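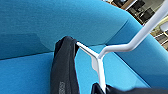 Clothes need to be off the sofa before people sit down for the meeting, one member said by way of opening, and could we please put it in the minutes this time. So I have!

Notes from the Jastthorpe house meeting, 15 Dec 2024, taken by me again (my handwriting, sorry, typed up the same evening).

We spent ages on the coats and tops. Everybody likes the big blue sofa and everybody drops things on it, me included. Agreed: anything black goes on a white hanger straight away, as dark fluff shows up terribly on that blue. The rail in the hall is staying where it is until we've measured the alcove, which is 75 inches on one side and apparently not on the other.

Hangers. We have $19 left in the kitty from September and I'm to spend it on more of the white ones. Marchand does them but delivery is slow, so I'll try Cimico first.

The swap day came up again. Two people want it in the front room, one wants it upstairs, and I stayed out of it. Not settled, carried over to next time.

Someone asked whether the sofa cover can be washed. I've written to the shop and had no reply yet.

Biscuits were very good. Next meeting same place, and bring your own hangers if you have spares.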